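Open Day at the Eltby Food Hall, or How I Spent My Whole Saturday Money on Mustard

Feb 27, 2019

So I finally made it to the open day at the Eltby food co-op, the big one out past the rail yard that used to be a shoe warehouse. My cousin Latifa Samir has been after me to go for two years. She does their newsletter and gets kind of evangelical about it, and I kept having something else on. This year I ran out of excuses and took the 326 bus out there with two empty tote bags and no breakfast, which I would recommend (the no breakfast part, I mean, the bus was awful).

Getting in

You sign in at a folding table, they give you a paper wristband and a map, and then you're more or less on your own until the tours start. The map was a photocopy of a photocopy. I went the wrong way immediately and ended up in the room where they break down boxes, where a very nice man with a box cutter pointed me back to the coffee.

Coffee was free! Decent, too. They roast it across town in Brustthorpe and it comes over in big paper sacks. I had one cup, then another one, and then it was time for the tour.

The warehouse tour

Our guide was Jouko Mäkelä, who runs receiving and talks very fast. There were maybe a dozen of us trotting behind him trying not to trip over pallets. He showed us where the trucks back in, where the produce gets checked, and the cold room, where we stayed just long enough for everyone to start complaining. I liked the dry goods aisle best. It smells like cardboard and cumin, and there's a whole bay of nothing but lentils.

What surprised me was how much of the job is packaging. Jouko went on for a good long while about what happens when a supplier changes the size of a carton even a little bit. The shelf labels are wrong, the stacking is wrong, the number of boxes per layer is wrong, and somebody has to go and fix all of it by hand. He had strong opinions on short tins in particular (they slide). I thought about my own pantry, which is basically one long avalanche, and kept my mouth shut.
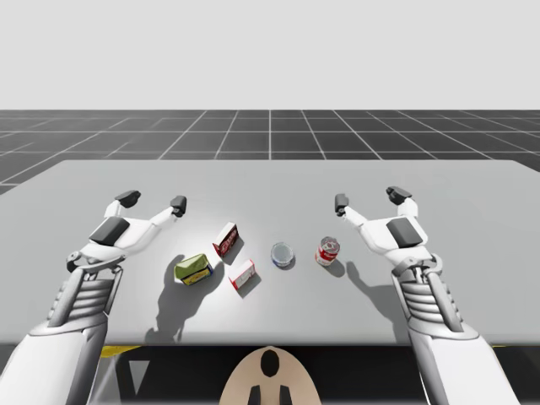
The tasting tables

OK, this was the real reason I went. They had 10 tables set up along the back wall and you could just wander. Naima Farouk had the Saber stand, which is pickles and relishes, and she let me try the lemon one on a cracker and then on a piece of cheese and then on its own off a spoon. I bought a jar. Next to her was Destomel, all honey and honey mustard, and that's where things got out of hand. Six jars. I don't even know six people who like mustard!

Latifa's sister Marwa Samir was doing the bread table and saved me the heel of an olive loaf, bless her. By noon there was a real line for it, so go there first if you're going next time.

The talk upstairs

I almost skipped this and I'm glad I didn't. Naima Abdel Hamid, who helped set up the co-op in the first place, talked for nearly an hour about the early days, when they were buying rice by the sack and splitting it in her garage. She had the old ledger with her and passed it around. Half the entries are in pencil and somebody had drawn a cat next to the onions. The chairs were terrible and the radiator clanked all the way through and I would have listened to another hour.

Stuff to know if you go

The next one is in September. Bring cash, a couple of the stands couldn't take cards. Parking fills up early and the bathroom is up the back stairs, past the office. Wear a sweater for the cold room. And if anybody near me wants some mustard, please get in touch.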